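About Prurero

Prurero writes control and planning software for two-armed robots that work in homes and small clinics. We don't build hardware. Our customers bring their own arms and cameras, and we supply the part that decides where the hands go and how hard they hold on.

The company was started by Selamawit Habte, who had spent 11 years on motion planning for warehouse machines and wanted to work on smaller, messier jobs. We are still a small team, with one office in Stidlow and a test room down the hall.

We have two products. Hadgu is the planner. It takes a task such as closing a box or sorting a drawer and breaks it into moves for each arm, then checks that the arms won't run into each other. Nulix is the tooling around it: a log viewer, a replay tool and a test runner that goes through 201 household tasks before each release. Tasks with lids, first-aid boxes included, are in there because one hand has to keep track of the lid while the other does something else.

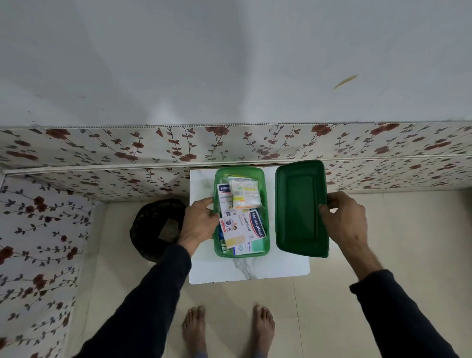 Does your software run without an internet connection?
Hadgu runs fully on the robot's own computer. Nulix needs a connection only when you want to share logs with us or download an update.

A new customer usually has a first task running in around 6 weeks. Most of that time goes into camera calibration and gripper limits, so we ask for both early on. We support each release for 2 years. The next one is planned for July and will bring faster replanning when an object slips.

We answer support mail ourselves. If you have an arm that isn't on our supported list, write to us and include the controller manual.

Page last updated Feb 27, 2023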